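Brenura — a booking and enquiry plugin for small sites

Home / Plugins / Brenura

Version 7 is out now. Single site and multi-site licences. Works with whatever theme you've already got.

Hi, I'm Elspeth Munro and I make Brenura more or less on my own, with Mirta Sepúlveda looking after translations and a good chunk of the support inbox. I started it when I was building sites for dog groomers, pottery studios and one very particular piano tuner, and every one of them wanted the same thing: a calendar people could book from that didn't look like it had been glued on from another website. I couldn't find one I liked, so I wrote a small one, and then it got bigger (as they do).

What it does, in short: you add a block to any page, pick which services can be booked there, and visitors choose a time and fill in a form. You get an email, they get an email, and the booking lands in a list in your dashboard. No account needed with me or anyone else, and all the data stays in your own database.

The calendar picks up its fonts and colours from your theme. If your headings are a chunky serif, so are mine. You can override any of it from the Style tab, and there's a box for your own CSS if you're that way inclined — I am, so it got a decent-sized box. 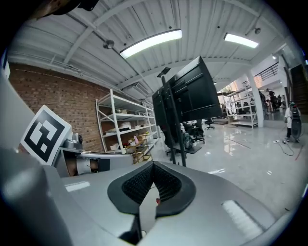

Mirta Sepúlveda: Please mention the time zones! Half the emails I answer are from people whose calendar is an hour out, and it's nearly always the site's own setting that's wrong. Go to Settings, then General, and choose a city instead of a UTC offset. Daylight saving then looks after itself.

Right, consider it mentioned. The plugin now shows a yellow notice on the setup screen if your site is running on a plain offset, so hopefully Mirta gets a quieter October.

What's new in version 7

The form builder has been rewritten from scratch. You can drag fields around, put two side by side, and show a field only when an earlier answer calls for it. The old one still works if you've got forms you're happy with, and nothing gets converted until you press the button.

Buffer times can be set per service now. If a long appointment needs half an hour of cleaning up afterwards and a short one needs none, you can finally say so. This was the most requested thing on the list for ages and I kept putting it off, sorry.

Reminder emails go out in batches. On cheaper shared hosting the old way of sending them all at once could upset the mail server, especially on a busy Wednesday morning. You choose the batch size and the gap between batches.

The booking list loads much faster too. My test site has 3,000 bookings in it and I can scroll and filter without wanting to make a cup of tea in the meantime. There's a proper export as well, CSV only for now, with the columns in whatever order you like.

Languages: 22 at the moment. If yours is missing, the translation file is in the download and Mirta will happily take a finished one off your hands.

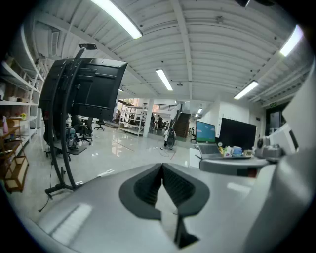 Can I use Brenura on a client's site?
Any paid licence covers client work. A single licence is for one live site, plus a staging copy of it, and you can move it to a different site from your account page whenever you want.

Add-ons

There are three, and they're all optional. I didn't want to do that thing where the basic plugin is an empty box and you pay for the lid.

Jondum takes deposits or full payment at the time of booking. It handles partial refunds and it'll hold a slot while the person hunts for their card.

Kong is for group bookings, so classes, workshops and tours. You set the number of places, it keeps a waiting list, and when someone cancels the next person gets an email with a link. The limit is 1,000 places per session, and if you're bumping into that you probably want real ticketing software.

Irdale syncs both ways with an outside calendar. It checks for changes every few minutes, and there's a button to do it straight away when you're impatient. Please try it on a staging site first if you've got years of appointments in there — recurring events are the fiddly bit, and I'd sooner you found any odd ones before your customers do.
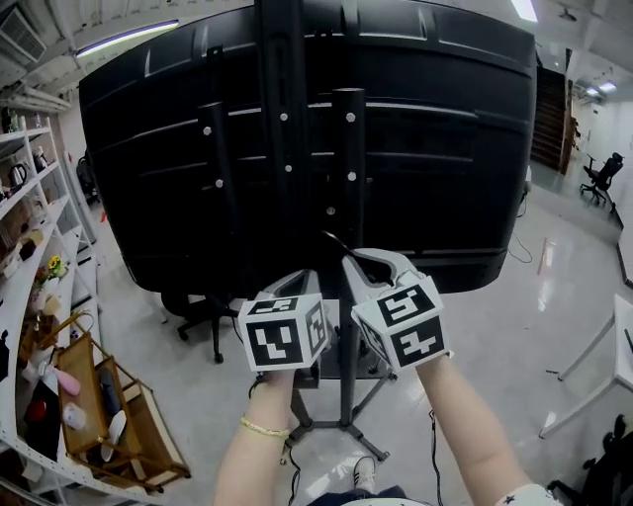

All three install the same way as the main plugin. Upload the zip, activate it, paste in your licence key and a new tab turns up beside Style. You can switch any of them off later and your existing bookings stay put.

Licence and updates

Brenura is released under the GPL. What you're paying for is updates and support for a year, and if you don't renew, everything keeps running on the version you have. I don't lock features when a key runs out.

Before updating from version 6, take a backup and clear your page cache afterwards. Cached pages can hang on to the old script and show a blank calendar, which gives everyone a fright.

Support is by email from the account page. Tell us your theme, your PHP version and what you were doing when it went wrong. Screenshots are very welcome!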